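Does a loaned player count toward the parent club's squad limit?
Posted by Hamidreza Kermani

I keep the registration records for Konton, an amateur soccer club with a 23-player limit per squad. In July we loaned a midfielder to Jenus for the first half of the season. Their coach now wants to send him back after 4 games. Our list is full. Does he go straight back onto it, or does he stay on theirs until the loan period ends? The league handbook covers permanent transfers in detail and has one line on loans.

Austra Krūmiņa
Check the loan form before the handbook. In most amateur leagues the registration moves with the player, so he is off your list for the dates written on the form. An early return needs a recall or termination clause signed by both clubs. Without one, he stays registered with Jenus even if he trains with you.

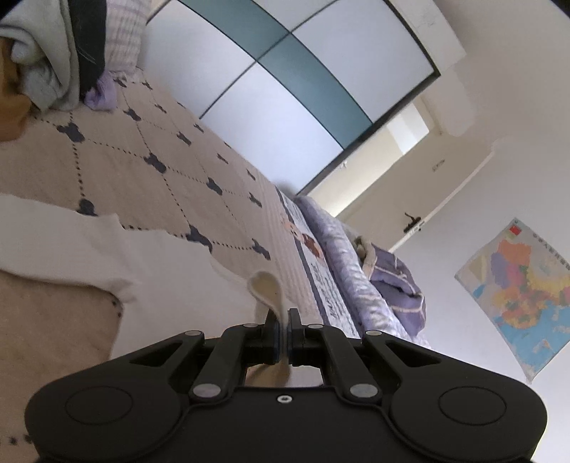 If there is a clause, file the termination first and the new registration second – the league will reject them in the other order. You will also have to remove a player to stay at 23. Ask whether the removed player can be added again this season, as some leagues lock the list after the window closes. Keep shirt and bedding orders for away trips out of it until the list is confirmed. Our juniors' sheets are beige with navy mouse-head shapes in a diamond grid, and we ended up one set short after a late return. Get the league's answer in writing.

McIntyre
we had this at Irance, league charged us a 300 fee for the early return and 200 more for late paperwork. player sat out anyway. just ask the registrar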